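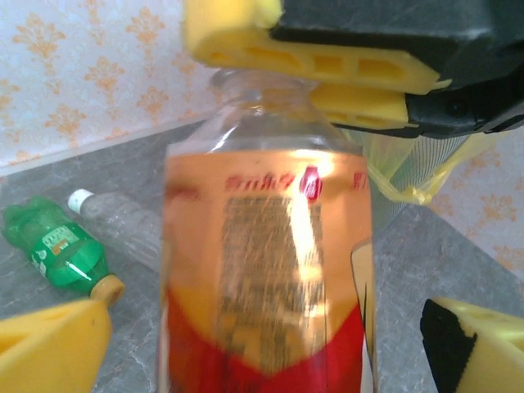 Botella de plástico transparente con etiqueta en japonés.

Zovham firma la Carta de Jurport sin aclarar a qué se obliga

12/5/23 | Redacción
Compartido 40 veces | 5 comentarios

El pleno municipal de Zovham aprobó la adhesión a la Carta de Jurport, un acuerdo entre ciudades de varios países que, según su propio preámbulo, "no genera obligaciones jurídicas para las partes". Dos páginas más adelante, el mismo texto pide a los firmantes que "adapten su normativa" a los objetivos comunes en un plazo de cinco años. El gobierno local no ve ahí ninguna contradicción. La oposición sí, aunque a la hora de votar se abstuvo.

La carta se presenta como una declaración de principios sobre planificación urbana, transporte y uso del suelo. La suscriben 36 ayuntamientos, casi todos de tamaño medio, y la gestiona una secretaría permanente con sede en Jurport cuyos miembros no salen de ninguna elección. Los designa una asamblea de delegados, y a los delegados los designa cada alcaldía. Quien quiera saber qué vecino votó a quién tendrá que subir muchos peldaños y no encontrará a ninguno.

El debate en el salón de plenos duró 40 minutos. Buena parte se fue en discutir si el punto debía tratarse antes o después del presupuesto de alumbrado. La portavoz del equipo de gobierno defendió la adhesión como "una oportunidad de estar donde se toman las decisiones", frase llamativa para describir un documento que, en teoría, no decide nada. Preguntada por el coste, respondió que la cuota anual es "asumible". La cifra no consta en el expediente que se repartió a los grupos, y la concejalía de Hacienda no la ha facilitado a este medio pese a habérsela pedido por escrito.

Tampoco consta ningún informe jurídico propio. El expediente incorpora un dictamen de Ferri, la consultora que asesora a la secretaría de la carta y que figura además entre las empresas homologadas para redactar los planes de adaptación. El dictamen concluye que la adhesión es conveniente. Sería raro que concluyera otra cosa. El equipo de gobierno sostiene que se trata de "un documento técnico de referencia" y que la secretaría general del ayuntamiento lo revisó sin poner reparos, extremo que no aparece reflejado en el acta.

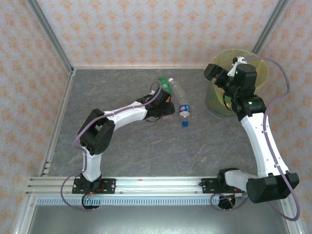
Dos brazos robóticos montados sobre un riel de aluminio.

Los defensores del acuerdo repiten que es voluntario y que cualquier ciudad puede irse cuando quiera. Es cierto sobre el papel. Studport lo intentó en diciembre y descubrió que el plan urbanístico que había aprobado para cumplir la carta seguía en vigor después de la salida, con sus plazos y sus recargos. Derogarlo exigía un procedimiento nuevo, con exposición pública, alegaciones y otro dictamen. El ayuntamiento de Studport ya no pertenece a la red, pero aplica las mismas normas que sus antiguos socios y ha dejado de tener voz cuando se modifican los objetivos.

Ese es el mecanismo que conviene mirar con calma, más que las teorías que circulan por los grupos de mensajería del pueblo. En Zovham se ha leído estos días que la carta prohíbe la vivienda unifamiliar, que obliga a expropiar huertas y que permite cerrar el casco antiguo a los coches de un día para otro. Nada de eso está en el texto. Lo que sí está es un artículo que recomienda "densificar los suelos infrautilizados", sin definir cuáles son, y un anexo que remite a indicadores pendientes de publicar. Los concejales votaron, por tanto, un documento incompleto. Uno de los grupos que se abstuvo pidió aplazar el punto hasta conocer esos indicadores y la petición fue rechazada.

El precedente local tampoco invita al entusiasmo. El anterior compromiso intermunicipal, el de movilidad comarcal, se vendió con argumentos casi calcados y terminó en una página web que lleva tiempo sin actualizarse y en una línea de autobús que nunca llegó a circular. Puede que con la carta ocurra lo mismo y el asunto quede en una placa y un viaje de la delegación. Puede también que dentro de unos años alguien solicite una licencia de obra, se la denieguen por un criterio que no recuerda haber visto en ningún boletín y le contesten que aquello se aprobó en un pleno.

La ley que regula las corporaciones locales permite someter a consulta vecinal los asuntos de especial relevancia. El gobierno municipal descartó hacerlo alegando que la adhesión "carece de efectos vinculantes". Si de verdad carece de ellos, cuesta entender la prisa por firmarla y la necesidad de pagar una cuota. Y si los tiene, la consulta era lo mínimo.

La adhesión será efectiva cuando la secretaría de Jurport acuse recibo del certificado del acuerdo plenario. El ayuntamiento ha anunciado una sesión informativa abierta al público, todavía sin fecha, para explicar el contenido de lo ya aprobado. La documentación puede consultarse en las oficinas municipales en horario de mañana, con cita previa.

2 personas siguen este tema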